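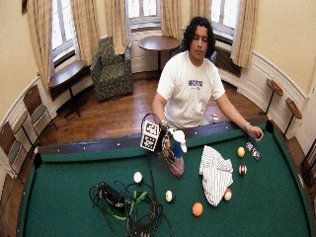
Pre-Session Software Checklist: Handheld Rig, Pool Table Tasks

Site: Edness, bay room
Software: Gradport recorder, Zullero marker tracker
Checked by: Špela Delić
Comments by: Špela Delić, Jirayu Nuchit, Pylyp Panasiuk
Date: September 25, 2021

Mark each line OK, FIX or N/A. A FIX in section 1 or 2 stops the session until it is cleared. A FIX anywhere else can wait for the lunch break if you write it down. Please comment freely, the comments are the part Ming-te reads first.

1. Recorder startup

1.1 Gradport opens with the table profile loaded, not the bench profile. OK
1.2 Free disk space is above the warning line. OK
1.3 Rig clock and fixed camera clock agree to within one frame. FIX, then OK
Comment (Špela): Offset was 56 ms on first start. I ran the sync routine again and it settled right down. The new sync screen is lovely, by the way. You can watch the two traces slide together, and you know straight off whether to trust it.
1.4 Test recording plays back from both streams. OK
1.5 Session folder is named by the script and not by hand. OK
Comment (Pylyp): Thank you, everyone, for sticking to this. The loader has not choked on a folder name since February!

2. Marker tracking

2.1 Both marker cards on the rig are flat, clean and firmly fixed. OK
2.2 Zullero reports both card IDs with the rig held upright over the middle of the felt. OK
2.3 IDs stay locked through a slow quarter turn of the wrist in each direction. OK, with comment
Comment (Špela): Turning left is solid all the way. Turning right, we lose one card first and then the other, and the pose runs on prediction until a card comes back. Longest gap I saw was 14 frames. The filter coasted through it beautifully and picked up again without a jump, so I have left this as OK.
Comment (Jirayu): Agreed on OK for slow moves. I would like us to try it at normal working speed before we call it good for the whole task list. The predictor assumes constant velocity and people do not move like that when they are about to close on something.
2.4 No false detections on anything else in view. OK
Comment (Špela): I was ready for trouble from the patterned curtains and got none. Ran the detector over the full view for five minutes with the rig put away and it stayed silent the whole time.
2.5 Exposure is locked before the first take. FIX, then OK
Comment (Špela): Auto exposure was still on. With daylight coming through the windows it had been drifting, and the white squares on the cards started to bloom. Locked it, reran 2.2 and 2.3, same results as above. Anyone who opens or closes a curtain should rerun both of those.

3. Table and workspace model

3.1 Felt plane fitted, residual inside the limit. OK
3.2 Rail height entered in the profile. OK
3.3 Corner pockets marked as no-go regions for the planner. OK, with comment
Comment (Pylyp): The two far pockets are in. Replay can't send the arm to set anything down over a hole, and it now gives a clear message when a recorded path goes there. Tien-fu Lai wrote the message text and it is the friendliest error in the whole code base.
3.4 Distortion model matches the lens in use. OK
Comment (Jirayu): The rails still bow out toward the sides in the raw view. They come out straight in the corrected one. Always check the corrected view before you blame the calibration.

4. Objects and segmentation

4.1 Each object in the task list has a label in the session file. FIX
Comment (Špela): The clear bottle with the red cap, the striped cloth and the balls are all there. The small silver and black handheld thing is on the felt and had no label. I put it in as "remote" for now. Tien-fu, rename it if you have something better.
4.2 Segmentation preview runs without dropping frames. OK
4.3 See-through objects get a full mask. FIX
Comment (Jirayu): This is the fun one. The cap masks perfectly, and the body of the bottle comes and goes against the green. The pinkish tint helps more than I expected. With the threshold lowered a notch we keep nearly the whole outline, at the price of some speckle on the felt. I would take that trade for the bottle tasks and put the threshold back for everything else.
4.4 Striped balls keep one ID when they roll. N/A
Comment (Pylyp): No rolling tasks today. Please leave the line in. Hsu is building a color histogram matcher for exactly this and I can't wait to see it run on the stripes.
4.5 Cloth is labeled as deformable. OK
Comment (Špela): Still one mask for the whole heap, folds and all. Good enough for grasp start points.

5. Cables and operator

5.1 Rig cable has enough slack to reach all task positions. OK
5.2 Cable pile is kept out of the task region. OK, with comment
Comment (Jirayu): It is on the table, over in the near corner on the left as the camera sees it. I drew an ignore mask around it, power adapter and green strap included. If the pile shifts, redraw the mask. It takes seconds with the lasso tool.
Comment (Špela): I would still like it on the floor behind a chair one day, taped down. A loop that creeps into the task region is a snag risk for the operator as well as a headache for the segmenter.
5.3 Operator knows where the task region ends. OK
5.4 Free hand may rest on the rail, outside the task region. OK
Comment (Pylyp): The hand mask handles this nicely now. An arm along the far rail used to be merged with whatever was next to it, and the new version keeps them apart in every clip I have replayed.
5.5 Stop word agreed between operator and recorder. OK

6. Replay check, before anyone packs up

6.1 One take per task exported from Gradport. OK
6.2 Exported poses load in the planner with no missing timestamps. OK
6.3 Planner finds a path for each exported take with default limits. OK, with comment
Comment (Pylyp): All of them on the first try! The upright bottle grasp needed the longest planning time, 182 ms, and gave a very clean approach. I replayed it in simulation several times just because it was nice to look at.
6.4 Replay on the real arm is signed off separately. Do not run it from this sheet.
Comment (Jirayu): Simulation only until the wrist turn in 2.3 has been tested at normal speed.

Open items

2.3 Normal-speed wrist turn, both directions. Jirayu.
4.1 Confirm the label for the remote. Tien-fu.
4.3 Per-task threshold setting in the profile, so we can stop changing it by hand. Pylyp.
5.2 Floor route for the cables — needs a longer extension lead. Špela.

Copy to Ming-te Kwok. Next checker: start from a blank sheet and bring these four items over by hand.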